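4.2 Collecting Demonstrations by Hand

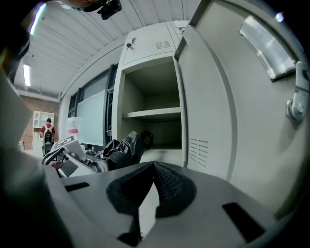

Figure 3. View from the hand-held gripper during a locker demonstration. The lower compartment is open, with its door to the right and its single shelf visible ahead of the finger pad.

We were happily surprised by how much of this work came down to the person holding the tool. The locker task looks simple on paper: bring the gripper up to an open compartment, place a soft item on the chosen shelf, back out, and push the door shut. People do this without thinking, and that is exactly why we wanted them to show it to us with their own arm instead of through a joystick. Our first Okonus trials used remote control, and the operators kept stopping short of the door to check their clearance. With the hand-held tool those pauses nearly vanished, and the motion through the opening became one smooth sweep.

We recorded 181 demonstrations in June, from 11 people, most of whom had never taught a robot anything before. Each person got 15 minutes of practice. Clémence Langlois ran these sessions and kept the instructions short on purpose: hold the tool level, keep the fingers in view, and move at the speed you would use at home. We did not tell anyone which side to approach from. The variety this gave us was wonderful! Some people came straight in, some swung wide around the open door, and two nudged the door farther open with the side of the tool on their way past. We kept all of these in the training set.

The wide lens matters a great deal here. A locker door that opens toward the user takes up a big share of the view, as in Figure 3, and a narrower lens would lose either the door or the shelf at close range. Because the finger pad stays at the bottom of the image, the policy also has a steady reference for how far the tip is from the shelf edge. Ignacio Cantero tested this by masking out the lower part of every image before training, and placements drifted badly toward the front of the shelf.

Trajectories were cleaned with the Filtitz smoother and then replayed on the Říha arm at reduced speed. Roughly 30 of them failed this replay check, nearly all for the same cause: the person had turned their wrist past what the arm can reach. We left those out of the results in Section 5, though we still used their images to train the visual encoder. A small change to the handle, borrowed from the Humison tool, now gives a gentle stop before that point, and new users seem to pick it up within a few tries.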